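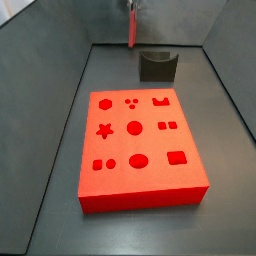 Student project report - Pruitt design group
October 22, 2021

Our group made a shape board for the Nestov play corner. It is a thick slab of red-orange foam with a star, an oval, a large circle and several other holes cut into the top. The three small round holes sit together in a triangle and took us the longest to lay out.
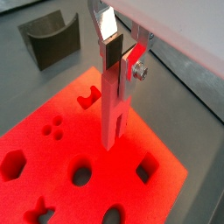

We first drew the layout on paper in February and changed it twice. The recesses are shallow, so a tall block stays easy to grab. The foam is soft - our first knife tore the star points, and we switched to a finer blade. We still need to sand the blocks.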